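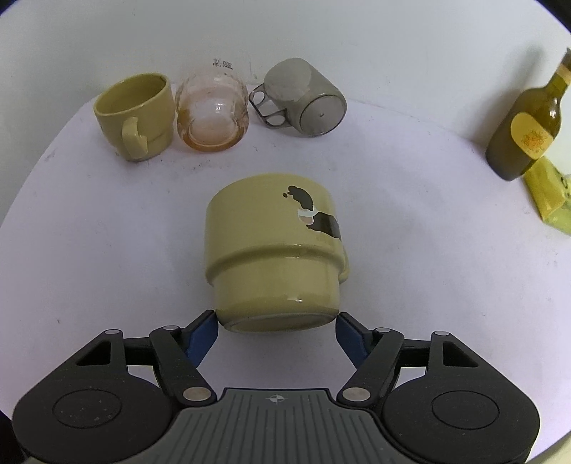 Why do pale yellow glazes craze months after firing? The clay body and the glaze shrink by different amounts as they cool, and the leftover tension lets go whenever it likes, sometimes long after the kiln is unloaded.

2/ The number to look up is the coefficient of expansion. If the glaze shrinks more than the body, it ends up stretched over the pot. Glass is weak when stretched. Fine cracks follow.

3/ The reverse fault is shivering. Glaze under too much compression flakes off at rims and ridges. I would take crazing over shivering on anything people drink from, and I don't sell either.

4/ My base is the old Tolorau recipe. High in soda, lovely melt, crazes on nearly every body I have tried it on. Soda has one of the highest expansions of the common oxides. Swapping part of the soda feldspar for talc brings it down.

5/ Adding silica also works, in small steps. I went up 5 percent by weight and refired the test tiles with the same schedule. Past that the surface went dull on the Climov stoneware. No such trouble on the Iveck body.

6/ Stress test: tile in the freezer overnight, then straight into boiling water. Three rounds. Rub ink over the surface, wipe, look under a loupe. Wear goggles for the water step.

7/ Joni Väisänen asked whether slower cooling fixes it. It doesn't. Slow cooling evens out the temperature across the pot, but the mismatch is still there at the end. It may only delay the first crack.

8/ Thickness matters more than I expected. Tile 57 was dipped twice and crazed in a day. Same batch dipped once has been clean since November.

9/ Decals: the third firing is low, 905 C in my kiln, and can open up crazing that was already on its way. Test the plain glaze first, then put the print on.

10/ Tikkanen sells a ready-mixed low-expansion clear. I have a bag of it – unopened. Results on the same two bodies when the next kiln comes out.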